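Residents of Trestow who bake at home will be aware that the Arsenault Street market resumes in March. This post sets out my views on laminated dough, a subject on which correspondence to this blog has been steady.

## Butter and flour

Lamination depends upon butter that bends without cracking. I recommend 300 grams of unsalted butter for a standard batch, held in the refrigerator until it is pliable under the rolling pin. Flour of moderate protein is preferred; a very strong flour resists rolling and springs back on the bench.

The dough should rest for 24 hours before the butter is enclosed. Shorter rests are common in published recipes, and I have followed several of them, with results that varied in colour and in flavour. 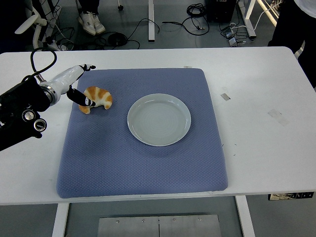

*Croissant and plate.*

Folding is a matter of patience. Three single turns are sufficient, with a period of chilling between each. Bakers in warmer kitchens may wish to begin early in the morning and to favour a stone bench where one is available.

Proving remains the stage at which most batches are lost. Butter that melts before baking will pool on the tray, and the finished pastry will be dense at its centre. A cool room and a longer prove are advised.

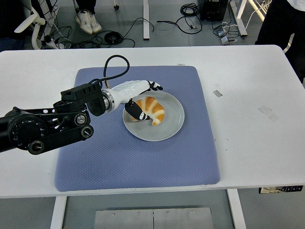

## Storage and serving

Croissants are best eaten on the day of baking. Any remainder may be frozen once fully cooled and refreshed in a moderate oven. Shaped, unbaked dough also freezes well and should be thawed overnight.

Enquiries regarding the Tuesday baking circle at Luvel Hall may be left in the comments.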